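Category: Student Work / Household Studies

Bread Storage and Food Waste in Shared Student Housing

Project report by Adesuwa Adeyemi and Costel Mujić
Supervisor: Zdenka Zupan
Submitted 2024-09-22

1. Introduction

Bread is bought often, eaten slowly and thrown away in large amounts. In shared student housing the problem is sharper than in family homes, since each resident tends to buy a full loaf and to finish it alone. This report examines how bread was stored and discarded in the Turnton residence and whether a change in storage habits reduced the amount thrown away.

The project was carried out as part of the second-year course in household studies. It follows an earlier paper by Ljubica Nedeljković, who studied milk and yogurt in the same building and recommended that dry goods be looked at next.

2. Method

The study covered 24 residents on two floors. All of them agreed to buy a standard loaf of either 500 or 700 grams, and to place any bread they did not eat in a paper bag marked with their room code. The bags were collected every second evening and weighed on a kitchen scale in the ground-floor pantry.

During the first period, residents stored bread as they normally did. Most kept it in the plastic bag in which it was sold. A smaller group used the refrigerator. During the second period, the residents of the upper floor were asked to divide each loaf on the day of purchase, to keep one half in a cloth bag at room temperature and to freeze the other half in slices. The lower floor made no change and served as a comparison.

Residents also filled in a short card stating why the bread had been discarded. The choices were mold, dryness, taste and "other." Cards without a room code were left out of the results.

3. Results

In the first period the two floors discarded similar amounts. The heaviest single collection came from the lower floor and weighed 785 grams, more than one full loaf. Mold was the reason most often given, followed by dryness. Residents who used the refrigerator reported very little mold but complained that the bread became hard and crumbly.

In the second period the upper floor discarded clearly less bread than before. Mold almost disappeared from its cards. Dryness was still reported for the half kept in cloth, mainly by residents who had bought white bread. The lower floor showed no clear change.

Two difficulties should be noted. The freezer on the upper floor is small, and by the end of the period some residents had stopped freezing because there was no room left. In addition, three residents were away for part of the study, and their bags were light for that reason alone.

4. Discussion

The results agree with what is generally known about bread. Staling takes place faster at refrigerator temperature than at room temperature, while freezing slows it greatly. Mold grows most easily where moisture is trapped, as it is in a closed plastic bag. A resident who freezes half a loaf avoids both problems, provided that freezer space is available.

The size of the loaf may matter as much as the method of storage. Several residents wrote on their cards that they would have chosen a smaller loaf if the nearby shop had carried one. The authors did not test this. The bakery in Nindska sells half loaves, but it is too far from the residence for daily shopping.

The study was short and the group was small. The cards depended on the judgment of each resident, and one person's "dry" may be another person's "toast." A longer study should record the type of flour and should use the same loaf size throughout.

5. Recommendations

The authors recommend that a shelf in each shared freezer be set aside for sliced bread, with labels showing the room code and the date of freezing. They further recommend that new residents receive a one-page sheet on bread storage together with the house rules. A draft of this sheet has been given to the residence office.

6. Acknowledgments

The authors thank the residents of both floors for their patience with the paper bags, and Zorica Spahić for the loan of the kitchen scale and for her comments on the second draft.

Recent student reports
- Milk and Yogurt in Shared Refrigerators
- Laundry Water Use at Murnon Hall
- Lunch Habits of Commuting Students
- A Survey of Secondhand Cookware in Talukder

Contact the department office | Back to top
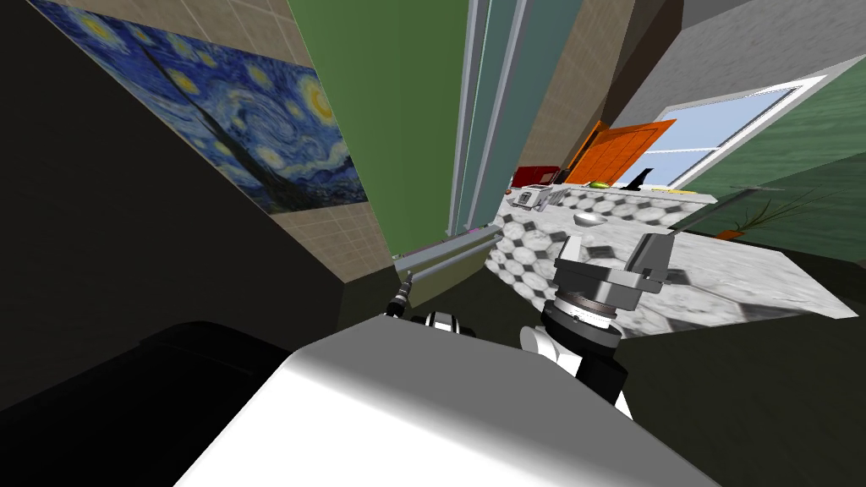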